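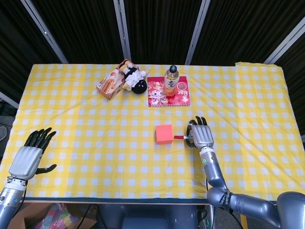
How to Pack a Small Care Package with Mixed Items

By Luuk Baert
Updated Tuesday, August 12, 2025
Filed under: Mailing, Gifts

A box of clothes is easy to pack. A box with a snack, a soft toy, a notebook and a drink in it takes a little more thought. One of those things crushes, one of them squashes flat and springs back, one has corners, and one can leak on the other three. This page covers how I pack that mix for a student or a friend who has moved away.

The instructions are for a package going by ordinary ground mail inside the country. For packages going abroad, see the section near the end before you buy anything.

What you need

A corrugated box, new or in very good shape
Packing tape, 2 inches wide
Two zip-top bags, large enough to hold the drink bottle
A flat piece of cardboard a little bigger than the notebook
Plain packing paper or clean newspaper
A thin plastic or paper bag for the soft toy
Scissors, a marker, a ruler
A kitchen or postal scale

I use Mertens tape and have no complaints about it. Any clear or brown packing tape is fine. Masking tape and the kind of tape used for wrapping presents will not hold.

Step 1. Lay everything out

Clear a table and put every item on it before you pick up a box. A tablecloth is good for this, even a wrinkled one. It keeps a glossy cover from getting scratched and it keeps a round bottle from rolling as easily as it would on a bare top. A checked cloth such as gingham also gives you a rough grid to line things up on. Measure one square with the ruler and you can estimate the size of the whole group without moving anything.

Leave some bare cloth between you and the items. You will need that space for wrapping.

Look at each thing while it is out. Snack boxes sometimes have a flap that has come unglued. A bottle cap may need another quarter turn. Check the date on the food. If the package will sit in a campus mail room over a long weekend, you want more than a few days left on it.

Peel off price stickers now. A hair dryer on low for ten seconds loosens the stubborn ones, but keep it away from anything with chocolate.

Step 2. Find the right box

Push the items together the way you think they will travel, with the notebook flat at the bottom and the other things on top of it. Measure the length, width and height of the group. Add 2 inches to each measurement on every side, so 4 inches in total per direction. That is your inside box size.

People tend to go too big. A large box needs a lot of filler, costs more to mail and has weak sides if the filler settles. People also go too tight, mostly when they already have a box they want to use up. If the lid has to be pushed down to close, it is the wrong box.

Marloes Willems, who did the fall packages with me the first year, kept a stack of used boxes sorted by the longest side, with the number written on the end in marker. I still do this. Old shipping labels should be taken off or covered completely.

Step 3. Bag the drink

A bottle with a screw cap is usually reliable, but it is the one item that can ruin the rest.

Tighten the cap by hand. Do not use pliers or a jar opener, which can crack a plastic cap.

Run a strip of tape around the joint between the cap and the neck, once and a half. Fold the last bit of the tape under so there is a tab to pull.

Put the bottle in a zip-top bag, press the air out and close it. Put that bag in the second bag with the opening facing the other way.

Wrap the bagged bottle in two sheets of packing paper. It does not need bubble wrap if it is plastic. Glass does, and I would leave glass out of a package like this.

Avoid carbonated drinks if the package will travel through hot weather. Still tea, juice and water are easier. Never send anything that has been opened.

Step 4. Protect the notebook

Notebooks get bent at the corners, and a spiral binding can catch on whatever is next to it. A few minutes here is worth it, especially if the cover is printed with characters the person likes.

Cut the cardboard so it sticks out a quarter inch past the notebook on all four sides. Lay the notebook on it with the cover facing the cardboard. Wrap the two together in one sheet of paper and tape the paper to itself, never to the cover. Tape pulls the shine off a glossy cover.

For a spiral binding, fold a strip of paper several times and tuck it along the wire before you wrap. The wire should not be able to touch the toy or the snack box.

If you want to write a note, write it on the first page before wrapping. I have forgotten this enough times that I now put a pen on top of the notebook when I lay things out.

Step 5. Bag the soft toy

A plush doll is good padding, but it picks up dirt and loose threads from cardboard. Put it in a thin bag and leave the bag open an inch so it is not a balloon.

Lay the arms and legs out flat first. Smooth down any frills, ribbons or skirts so they lie the way they are supposed to. A frill that is folded backward for a week will stay that way, and the person getting it will have to steam it. White trim shows everything, so wash your hands if you have been handling newspaper.

Do not squeeze the toy into a corner to save room. The head is often stuffed harder than the body and it can pull on the neck seam.

Step 6. Deal with the snack box

Biscuit sticks, rolled wafers and similar snacks come in thin card boxes that give very little protection. The sticks break if they are pressed on the long side, and they break if they are stood on end and dropped.

Lay the box flat with the largest side down. Wrap it in one sheet of paper. Keep it on the top layer with nothing heavier than the toy touching it. A few broken ones are normal and they taste the same.

If you are sending more than one box, put them side by side. Stacked boxes press on each other each time the package is moved.

Step 7. Fill the box in order

Tape the bottom seam of the shipping box with three strips: one down the middle and one on each side of it.

Crumple paper and cover the bottom to a depth of 2 inches.

Set the notebook in flat, cardboard side down.

Lay the bottle on its side along one wall, with crumpled paper between it and the wall. It can look very neat standing up on the notebook when everything is on the table, but in the mail it will tip.

Put the toy next to the bottle, in the middle of the box.

Put the snack box on the other side of the toy, flat, raised up on paper so it does not touch the notebook edge.

Fill every gap with crumpled paper. Finish with a 2-inch layer on top.

Close the flaps without taping them and shake the box gently. If you hear or feel something move, open it and add more paper – usually it is the bottle.

Step 8. Seal, label, weigh

Tape the top seam with three strips, same as the bottom. Put the label on the largest flat side and keep it clear of the seam. Write the address on a slip of paper and drop it inside before you close up, in case the label comes off.

Weigh the package after it is sealed. The drink is usually the heaviest thing in it. If you are just over a price step at the post office, a smaller bottle will often bring you back under.

Sending abroad

Look up the rules of the country you are mailing to. Many do not let certain foods in, and some carriers refuse liquids of any kind. You will also need a customs form that lists each item separately. "Gifts" is not enough. Write "plush doll," "notebook," "biscuits" and give a value for each.

When I send to Auður Ingvarsson I leave the drink out and put in tea bags. The box is smaller and I can pack it in half the time.

Questions from readers

Can I use shredded paper? Yes, but it gets into spiral bindings and into the fabric of the toy. Crumpled sheets are easier on the person opening the box.

Should I wrap each thing as a present? You can, over the protective paper. Use flat bows or skip them.

Kirsty Harawira wrote to ask about putting the bottle inside a sock. A thick sock over the two bags works well and replaces the packing paper. Send the pair.

How early should I mail for the start of the school year? For anything due in September I mail a full week before I want it there. Campus mail rooms are slow for the first two weeks, and packages can wait for days on a shelf before the student gets a notice.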